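Writing From Inside the House

Ifeoma Ibrahim wrote her first novel between four and six in the morning, before the rest of the apartment was up. Monura is about two brothers raised by their grandmother in a mill town called Tirnbridge, and it is told by both brothers, by turns, with no adult ever given a chapter. We talked in May, a few weeks after the paperback came out.

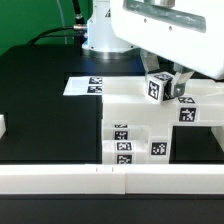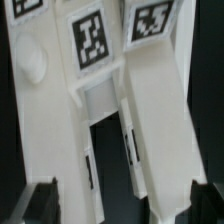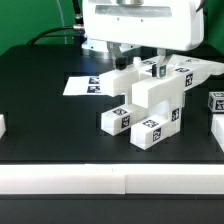 Gumaro Cárdenas thinks the book should have let the grandmother speak once, near the end, and he told Ibrahim so when he read the second draft. He still thinks so. She laughed when I brought it up.

"Gumaro and I have had that argument for four years," she said. "I wrote her chapter. I wrote it twice. Both times she explained herself, and then I didn't need the boys anymore. They were guessing at her for the whole book, and suddenly the reader had the answer key."

The chapter ran to 60 pages in its longer version. She cut all of it and kept one line, which went to the younger brother, Dell, who overhears it through a bathroom door.

Cárdenas edits fiction at Weltus, the small press that took the book after the larger houses passed. He joined us by phone for part of the conversation. His view is that readers forgive a hard character more easily once they have heard her voice.

"People write to us angry about that woman," he said. "They want to know why she hid the letters. I understand wanting to leave it open, but I get the mail."

Ibrahim gets some of it too. One reader, a retired school nurse, sent her a long letter saying she had known families like this one and that the grandmother was frightened, and that anyone could see it. Another said the grandmother was simply cruel. Ibrahim answered both and didn't tell either of them they were wrong.

The original manuscript was 800 pages, typed, with the brothers' chapters in separate folders. She wrote all of Dell first, from age nine to age seventeen, and only then started on the older boy, Warren. She says this is the reason their memories of the same event don't match.

"I didn't go back and check," she said. "There's a scene with a car in a ditch. Dell says it was raining. Warren never mentions rain, he talks about the dog. The copy editor flagged it and I said leave it. They were scared kids. One of them remembers weather and one of them remembers a dog."

Warren's half gave her more trouble. He is angry for most of it, and early readers found him tiring. She shortened his chapters and moved some of his worst behavior into Dell's, where it is seen by someone who loves him. She thinks that did more for Warren than any softening would have.

I asked whether the book was meant for teenagers. It has been shelved both ways. She said she had never decided, and that Weltus put it out without an age on the cover. A high school in Escobedo assigned it last year, and the students there asked her mostly about money: what the grandmother's check would have covered, how the boys paid for gas.

"Those were better questions than I get from adults," she said. "They wanted to know how it worked. I had to admit I'd fudged the electric bill."

The first printing was 500 copies. Cárdenas says they were cautious and that he would be cautious again. The paperback has a new cover and one corrected page, where a teacher's name had changed halfway through a conversation.

Ibrahim is working on something now with a single narrator, a woman in her fifties who cleans offices at night. She still gets up at four. She has not shown any of it to Cárdenas, and he says he hasn't asked.

"He has asked," she said, after he hung up. "He asked in February. I told him there are no grandmothers in it."

Monura is out in paperback from Weltus.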